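On Returning Things: Notes on Deposits, Refunds and the Small Shop

21 July 2022
Posted under: Retail, Household Matters

Readers of this blog will be aware that I have been concerned for some time with the question of how small shops handle goods that come back to them. The subject receives little attention. A great deal is written about how to sell an item and very little about what should be done when the customer returns with it, receipt in hand or otherwise.

I was prompted to return to it by a letter from Britta Engelhardt, who kept a general shop for 13 years and who disagreed with my post in May. In that post I proposed that every shop, however small, should display a written returns policy at the till. Mrs Engelhardt's objection was that a written policy invites the customer to argue with its wording. She preferred to decide each case on its merits, and she states that in all her years of trading she refused a refund on only three occasions.
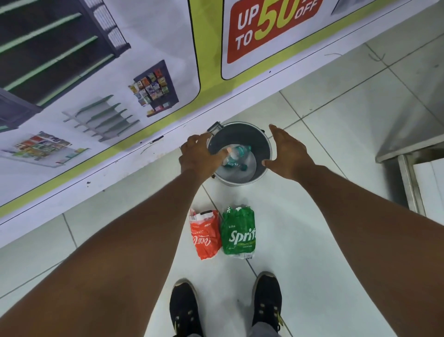

I have considered her position with care and remain of my original view, although I now hold it with less confidence. A written policy protects the customer who is shy. The confident customer will always ask and will generally be given something. The shy customer reads the notice or goes home with a kettle that does not work.

The law provides a minimum, and shopkeepers are sometimes surprised by how little of it concerns a mere change of mind. Where goods are faulty, the customer has clear rights. Where the customer has simply decided that the blue would have been better than the green, a shop on the high street is in most cases free to say no. Many say yes, out of habit or good manners, and then come to believe that they were obliged to.

The difficulty begins when custom hardens into expectation. Reinaldo Araújo, whose family shop I have used since moving to this part of town, allowed exchanges on almost anything until last year. He stopped after a customer brought back a set of party plates on the morning after the party. The plates had been washed. He gave the refund, and the notice went up the same afternoon.

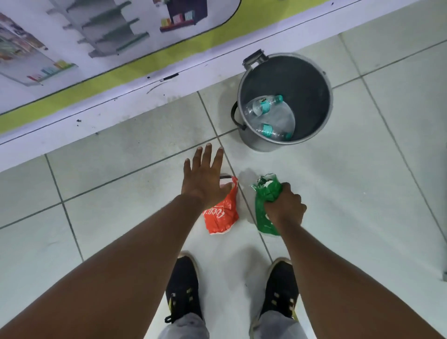 Red and green bags on the tiled floor.

On deposits I can be firmer. A deposit should be recorded in writing, with the sum, the date and the condition under which it is to be repaid. I paid one in May to Suseteck, for the hire of a carpet cleaner, and was given a slip on which the amount had been entered and nothing else. When I took the machine back, the assistant on duty was courteous but could not say whether the fee for the cleaning fluid was to be taken from the deposit or charged separately. The matter took 57 minutes to settle. I do not complain of the result, which was in my favour, but a single printed line would have spared both of us.

Hoani, by contrast, has a form which I would commend to any business of its size. It fills one side of a sheet, it uses plain words, and the customer signs it and takes away a copy. I asked Heloísa Tavares, who manages the branch, how it came to be written. She replied that the first version had run to four pages, and that she had crossed out every sentence her mother could not follow.

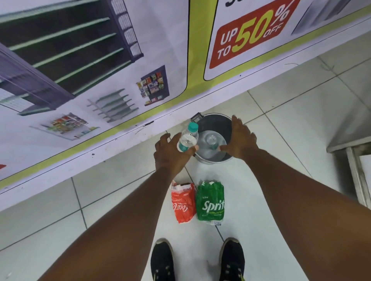

Sale Goods

A separate word is required on reduced items, a matter on which I receive more correspondence than any other. It is widely believed that goods bought in a sale cannot be returned. Where the goods are faulty this is incorrect, unless the fault was the reason for the reduction and was pointed out to the buyer at the time. A chipped jug sold as a chipped jug may not be brought back on account of the chip. If the handle then comes away in normal use, the position is quite different.

Osvaldo Portela has written to ask whether a sign reading "No refunds on sale items" has any force. In my understanding it has none against a faulty item, and a shop displaying one would be well advised to take it down. He did not name the shop – I believe I know which it is. 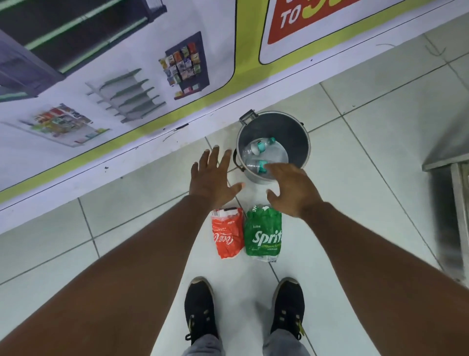

There remains the matter of the receipt. Proof of purchase need not be a till receipt, and a bank statement will often serve. I nevertheless keep mine in a biscuit tin, sorted by year, and discard them after six. My wife regards this as excessive. The tin produced the receipt for our Plutow lamp after over 2 years, and the lamp was replaced.

I shall write separately on gift cards. Correspondence on the present subject may be left in the comments below, where I will reply as time allows. Mrs Engelhardt has been offered the right of response and has said that she will consider it.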